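Diron Household Task Pack – doors, handles, pick and place

In stock. Item 1211. Updated 10/28/23

Simulated home rooms for testing robot arms on chores. Load your robot, pick a task, run it. The question we get every week is the same one: can a machine do housework yet. Short answer, some of it, slowly, in the right room. Renders from the pack:

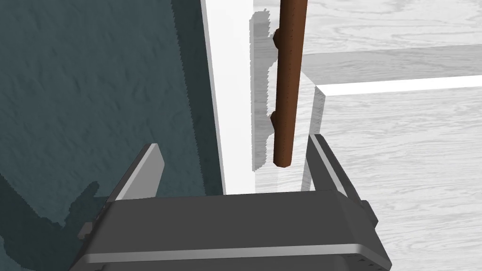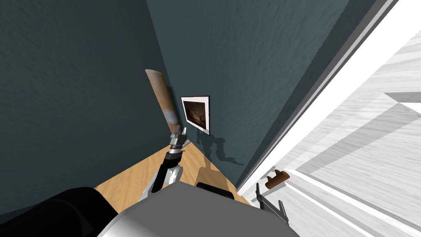
Door handles and teal walls, same home throughout.
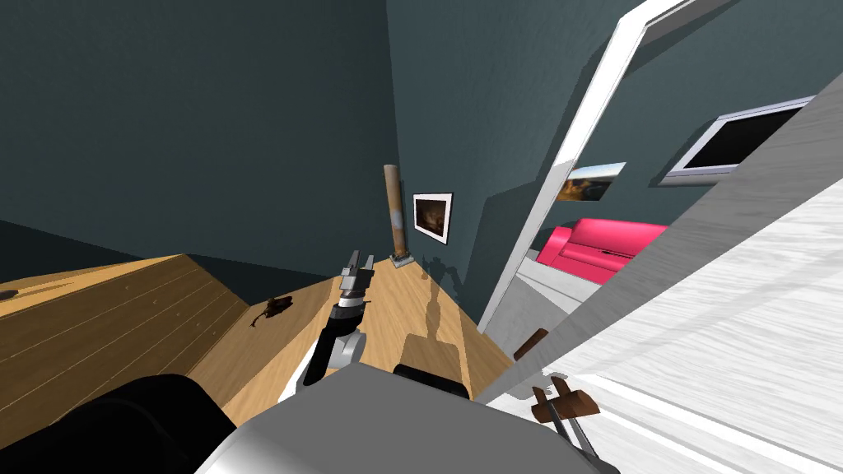 Bundgaard wrote in after a trial of the pack and was blunt about it: opening a door is a fine test but it's not a chore, a chore is opening the door with your arms full of towels and then finding the closet shelf is already taken, and until a robot can get through that without a person standing by, the most it should claim is that it can help. Bundgaard also asked for more clutter and worse lighting. Both are on the list for the November update.

We agree with most of that. Doors are still where a lot of robots quit though. Reach is off by a little, fingers close on air, arm backs up and tries the same thing agian. A pack that starts with door handles will tell you in one afternoon whether the rest is worth your time.

What's in the pack
57 tasks total
12 room layouts, all furnished
One-arm and two-arm versions of most tasks
Task scripts you can edit, plain text
Run log with pass, fail and time for every try
Setup guide, short

Task groups
Doors – pull, push, open part way, close behind you
Cabinets and drawers
Pick up off the floor
Put away, shelf or bin
Wipe down, flat surfaces only for now
Carry and open – two arms, one holds while the other works the handle

Where machines stand today
Our view from running the pack in house, yours may vary with the robot.

Close to ready: straight pull on a rigid handle with clear space in front. Picking up one solid item from a bare floor. Closing a drawer.

Getting there: doors that need a turn and a pull together. Carrying something long through a doorway. Anything where the robot's own body blocks its view of the hand.

Not close: laundry. Beds. Sorting a kitchen drawer. Soft things in general – cloth will pass in simulation with a loose setting and then fail on a real table, so we left it out of the scored tasks. It's in the extras folder if you want it.

Shop floor users ask about this too. The door and drawer tasks carry over pretty well to tool cabinets and parts bins. The floor pickup tasks do too, if your floor is kept clear. The wipe down group does not, skip it.

Simulation vs the real thing
A pass here is not a pass in your house. Hinges stick, handles wobble, rugs move. Use the pack to throw out bad ideas cheap, then test the good ones on hardware. If you need matching hardware, the Unormont practice door ships with the same handle spacing as the layouts in the pack. Sold seperately, see the Accessories page.

Needs
A desktop with a recent graphics card. Laptop OK for one-arm tasks, slow for two.
Robot model file in a common format. Sample arms included if you don't have one.
Disk space – more than you think. Logs add up, clear them.

License
One license covers 2 machines in the same lab or shop. School pricing on request. Upgrades free until the next major version.

Works with
Hiltora controller, current version. Older ones load the rooms but skip the run log. Fix is coming, no date yet.

Known problems
Sliding doors sometimes reset half way. Restart the task.
Shadows look blocky on low settings. Does not change the score.
Timer keeps going if you pause during a carry task. Subtract by hand for now, sorry.

Returns
Unopened license keys only. If it won't run on your setup write to us before you open a return, usually it's the model file.

Add to cart
Ask a question
Download the setup guide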